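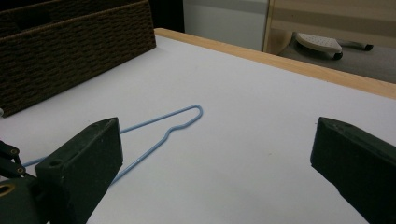

Re: Hangers at Kerslake, who does what from April

On Tuesday one of the list members wrote:
> We've been told the Plirnano cell starts on hangers in April.
> Does that mean the sorting bench goes? There are 26 of us on it
> over two shifts and we've heard three different answers.

The bench stays, at least through winter. What changes is the mix of work. The cell takes the straight plastic hangers, 2200 a shift once it's up to speed. The thin wire ones keep coming to the bench, bent or not, because it still drops too many of them. In the last trial it handled 394 and put 350 in the right bin.

Four people per shift will move off sorting to do demonstrations with the hand-held grippers. You pick up the item, put it where it goes, clear the table and start again. It's paid at the bench rate for now. The union has asked for the higher classification and Rukari hasn't replied.

Two things from those already doing it. It's slower than sorting and harder on the wrist, so swap every half hour. And the Dirkex screen shows a rate beside your login. We were told it isn't used for performance reviews, but I'd like that in writing before anyone else signs up.

The draft roster is on the board outside the lunch room. Send changes to the list, not to the supervisors.

Bench delegate, afternoon shift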